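Community Help > Youth and College Sports > Hockey > Junior Leagues

Search the help pages Go

Last updated 07/09/2021

Billet family for a 16-year-old – what should we settle before he moves in?

Parveen Janjua

Hi all, first time posting, long time reader. My son is a left-shot defenseman and he's just signed with the junior team in Sulstead, which is far enough from us that he can't live at home. So he'll be with a billet family from camp until the end of the season. We're thrilled for him and I'm also a bit of a wreck, to be honest with you.

The team's housing person has matched us with a couple who have had players before. We've done one video call and they seemed lovely. They have a dog, two younger kids and a garage with a net in it, so my son was sold inside of a minute. But after we hung up I realized I hadn't asked a single practical thing. I don't know what the monthly fee covers. I don't know who takes him to the dentist if he loses a tooth. I don't know if I'm allowed to just call the house (am I?).

He'll have a car, an old one, but he's only had his license 4 months and I don't love the thought of him driving in snow with two teammates in the back. He's also going to be doing his junior year of high school up there, half in person and half online, and he isn't what you'd call a self-starter when it comes to chemistry.

I've had a look at the packet the team sent and it's mostly about curfew and the equipment deposit. So for those of you who've been through it, on either side, what did you wish you'd talked about before move-in day? And how often did you visit? My husband thinks we should stay away until November so he can settle. I think that's crazy, but I've never done this.

Thank you in advance, and sorry for the long post!

Maham Pirzada

Oh, I feel for you! We've been a billet home in Lalville for 12 seasons and my own daughter lived with a family for two years when she played, so I've cried in the driveway from both ends of it.

First thing, call the house. Or text first and then call. Any billet mom worth having would much prefer to hear from you than wonder what you're thinking. My favorite parents over the years were the ones who'd check in every couple of weeks just to chat, and only half of it was about the kid. The hard ones were the ones we never heard from until something had gone wrong, and by then they were talking to the coach about us.

On the money, ask the housing person to put in writing what the monthly payment is meant to cover. Every team I've dealt with does it a little differently. With ours it was a bed, laundry and food at home, and the player paid for anything he bought out with the boys. Gas was his. Phone was his. Haircuts, obviously. Where it gets sticky is the extras. A growing defenseman can go through a shocking amount of milk and eggs, and some families are too polite to say they're losing money on him. I'd bring it up yourself after the first month. Just say "is this working out okay for you?" and mean it. One family sent us a grocery card every time they came to town and I still think about how kind that was.

Food in general is worth a proper talk. Have your son write down what he'll eat for breakfast, what he likes before a game and what he can't stand, and have him send it, so it comes from him. Ours have mostly been pasta-and-chicken boys on game days, but we had one who wanted rice and eggs at 2 in the afternoon, on the dot, and once I knew that it was easy. He made it himself by the second month – I only had to show him the rice cooker once. 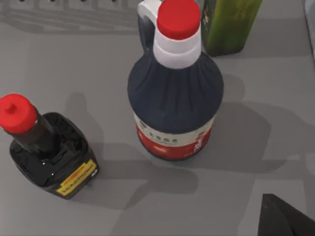 Then there's the medical side, and please don't leave this one. The billet parents need something signed that says they can take him in for treatment when you can't be reached. Ask the team if they have a form, and if they don't, ask your doctor's office what they'd want to see. Send a copy of the insurance card, front and back, and a list of anything he takes, including whatever's in the gym bag that he doesn't think counts. Ask who makes the decision on a concussion, too. With our team it was always the trainer and never the coach, but I'd want to hear that out loud if it were my kid.

The car. We had a house rule of no teammates in the car until we'd ridden with him in bad weather ourselves. He grumbled, we rode with him, he was fine. You and the billet family have to agree on this before he gets there, otherwise he'll play you off against each other (they all do it, even the sweet ones). Good snow tires are a better going-away present than a new stick.

For school, find out who at the team actually looks at grades. Someone should. Ask if there's a study hall on road trips and what happens if he's failing a class. I'd also get yourself a parent login so you can see his assignments, and then the billet parents don't have to be the homework police. I was happy to ask "did you do your chemistry?" at dinner but I wasn't going to stand over anybody.

House rules are the other big one. Ask them straight out about:

girlfriends in the house
whether he's expected to babysit (he shouldn't be, unless he's asked and he's paid)
chores
what time the kitchen closes
where the wet gear goes

That last one sounds silly, but with two little kids in the house you don't want his bag in the hallway. It's a smell you don't forget.

As for visiting, your husband is sort of right and so are you. I wouldn't come the first two weeks. They're finding their feet and if you're at the hotel they'll spend every night at the hotel. But November is a long way off for a first year! Come for a home weekend once the season's going, take him out to dinner, take the billet family out too if you can manage it, and then leave on the Sunday-ish end of things without a big scene. Ours usually got homesick after the first visit, by the way, and it passed. Don't drive back for it.

One more and I'll stop. If it's not a good fit, it's okay to say so. We had a boy move out after 10 days once, he was allergic to our cats and hadn't wanted to tell us. He went down the street to another family and we still had him over for supper. It wasn't a disaster for anyone. Tell your son that asking to move isn't going to cost him ice time, and make sure the coach will say the same thing.

You'll be fine. He'll come home taller and he'll know how to run a washing machine.

Rajput_goalie_dad

Agree with most of the above except I'd go see him sooner. We went up for the first home game and it was no problem at all.

Get the schedule for when the team breaks for the holidays and find out if he has to be out of the house. Ours did and we found out 4 days ahead. Flights were awful.

Also the equipment deposit, read the fine print. We didn't get all of ours back over a helmet. Still annoyed.

Parveen Janjua

Maham, thank you, I read that whole thing out loud at the kitchen table! The part about who decides on a concussion had never even crossed my mind. I've emailed the housing person about the medical form and he's writing his food list tonight (so far it says "no mushrooms").

And thanks for the tip on the holiday break. I've asked for the dates. My husband has agreed to October, so we're meeting in the middle.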